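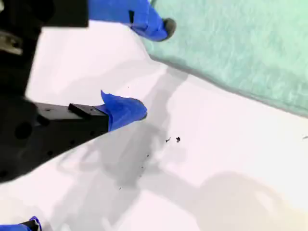
Iona Nisbet
Community member, makerspace coordinator

Cloth demo at an open day, what should we ask for?

We have an open day in February and Welia has offered to bring a gripper and run a cloth handling demo at our centre. I went to see their setup in the afternoon. It works over a white surface with a pale green cloth, and the fingertips are wrapped in blue tape. We're expecting 175 visitors through a fairly small room. Has anyone hosted one of these? I'd like to know how much space to leave, whether kids can stand close, and if the tape is normal or something I should query before they come. Our budget is $1,000 for the whole day.

Clirel
Tape is normal. It gives a bit more grip and it's cheap to replace. Ask them to bring a spare roll. Also wipe the table between runs, crumbs show up badly on white and people at the front will notice.

Arrieta
We hosted a similar demo at our library last year. A few things from that:
Put a barrier on the floor and keep everyone behind it, adults too. Ask the operator for the full reach of the arm and add a metre to that.
Get their risk assessment in writing before you advertise. Ours came late and we had to reprint the flyers.
Run it in short sessions with a sign-up sheet. Folding one towel is slow and the little ones lose interest.
Our costs came to $1,136, mostly insurance and barrier hire, so check what your centre's policy already covers. You might get in under your figure.

Hellulus
saw one at a uni open day, pretty good. bring chairs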